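Limley Street Clothing Swap — Planning Meeting, April

Hi all, these are my notes from last night. I was typing and eating at the same time, so if I got something wrong, write me back and I'll fix it before the next one.

We started at 7:10, a little late while we hunted for the key to the side room. Édgar Agudelo ran the meeting and I took notes. Rigoberto Salazar joined by phone and we lost him twice, so a few of his points came in out of order and I've put them where they belong.

Last month's minutes: approved. One fix — the leftover winter coats went to the Shi Center, and I had written that they were still in Édgar's garage. Sorry, Édgar! I know you want everyone to know your garage is clear.

The hall. We have it from 9 in the morning until 4, and that includes setup and sweeping. Rigoberto wanted to ask for an extra hour at the end. I think we'd all be happier with that (I was the last one out in the fall and I was tired), so he's going to call the office and ask what it would cost. If it's more than we have, we stick with 4 and start packing up early.

Drop-offs. Long talk about this one. Last time people brought bags right up to the doors opening and the sorting table never caught up. Édgar would like all bags in the evening before. I said some folks work evenings and would just not come, and we went back and forth for a while — all friendly. We settled on evening drop-off for anything over 2 bags, and smaller loads are fine in the morning until 10.
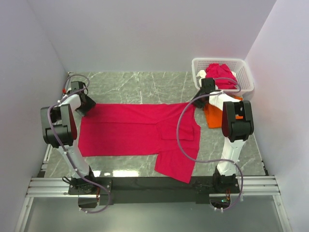 Sizes were the other big complaint. Kids' things ended up mixed in with adult smalls, and people were digging. We're going to sort by size first and color not at all, even though I love a rainbow rack and said so. Tops get folded on tables, and pants and dresses go on the racks. Rigoberto is borrowing the racks from Plistel again, and he'll ask if they still have the one with the good wheels.

Flyers. Ditico will print them if we send the file before the end of the month. I read my draft out loud and Édgar thought it was too wordy, which is fair! I'll cut it down and send it around. Please, please look at it this time.

Snacks. Coffee yes, frosting no. We all remember the blue cardigan.

To do:
Rigoberto — call about the extra hour, racks
Édgar — size signs, tape, door key copy
Me — flyer, email to last year's list

We wrapped up at 8:25. Next meeting is same place, same time next month, and I'm bringing the lemon bars.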